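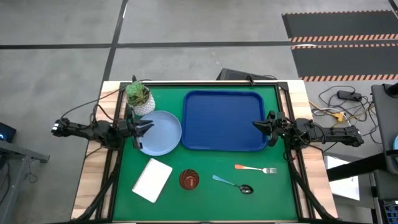 La suculenta en su maceta blanca, junto al plato azul claro.

Cómo regar suculentas sin cargártelas (te lo cuenta una que se cargó muchas)

Mi primera echeveria me duró un verano. La regaba cada dos días, un chorrito, con todo el cariño del mundo, y se me fue poniendo blanda por abajo hasta que un día le toqué una hoja y se cayó entera. Desde entonces he cambiado bastante de método y ahora tengo 18 macetas vivas repartidas por casa, ¡algunas ya con hijuelos!

Lo primero, el sustrato. Yo mezclo tierra universal y perlita a partes iguales y le añado un puñado de arena gruesa de la que venden para acuarios. La maceta tiene que tener agujero, y si te has enamorado de una que no lo tiene, deja la planta en su tiesto de plástico y mete uno dentro del otro.

Para regar, hunde un palillo de brocheta hasta el fondo y espera un minuto. Si sale con tierra pegada, no riegues. Si sale limpio, echa agua despacio hasta que asome por debajo y vacía el platito a los diez minutos. En una maceta mediana yo gasto 200 ml (uso un vasito de yogur, tampoco hace falta más precisión). En agosto riego al anochecer, y en invierno hay meses en los que ni me acerco.
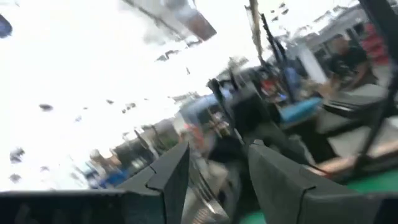 Luz y ubicación

Una ventana con mucha claridad les va de maravilla, pero acostúmbralas poco a poco. Mi amiga Eleri Harries sacó las suyas de golpe al balcón y se le quemaron las puntas en una tarde. Empieza con una hora de sol de mañana y ve subiendo durante dos semanas.

Si el tallo se estira y las hojas se separan, le falta luz. Gira la maceta un cuarto de vuelta cada vez que riegues y acércala al cristal. Lo que ya se ha estirado no vuelve a encogerse, así que yo corto la cabeza, la dejo secar cuatro días a la sombra y la planto otra vez. El tallo pelado no lo tires, que suele rebrotar.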